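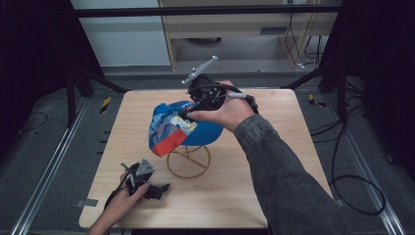
*Blue cap on a wire stand, with a hand-held gripper in each hand.*

Since June I have been responsible for the equipment plan of a small robotics group, and several readers have asked how such a plan is put together. The following notes set out the approach adopted for the coming year. They are offered from one modest budget to another, and larger institutions will no doubt proceed differently.

The first decision concerned the grippers. Our original proposal, prepared under the project name Trurnlow, placed nearly all of the money in a single arm. On review, the proposal was returned with the remark that it left nothing for the people who would be working at the table every day. The revised version gives priority to hand-held grippers, used in pairs, and postpones the arm until the following budget.

Two suppliers were asked to quote. Merlow offered the lower price per pair but listed cables, brackets and finger pieces as separate items. Falon quoted $4,000 for a complete set, with one replacement of each wearing part included. Once the separate items had been added to the Merlow quotation, the difference came to $200, and the order was placed with Falon on the strength of its shorter delivery time. I would advise anyone comparing quotations to request the full parts list before looking at the total.

Cables deserve a line of their own. In the first draft they were entered under "miscellaneous," and the sum was spent before the second month was over. The current plan sets aside $1,000 for cables, clips and floor marking, and I expect to use all of it.

Objects for handling were the most pleasant part of the exercise, and the least expensive. Soft items such as caps are bought locally and charged to consumables. A cap with a printed patchwork panel costs little more than a plain one and gives the group some variety of color and pattern to work with. Display stands are charged to the same line, although the accounts office has asked that they be recorded as fixtures from next year – a request I have not yet found the time to answer.

Delivery must also be planned for. Falon currently requires eight weeks for a complete set, and Dagdag, which supplies our aluminum rail, will cut to length only when the drawing is submitted with the order. Our drawing went in late, and the rail order was moved to the next production slot as a result.

The question of a service contract remains open. Falon has proposed an annual arrangement covering inspection and calibration, and I have asked for the same terms to be quoted per visit. The figures will be added to this post when they have been received.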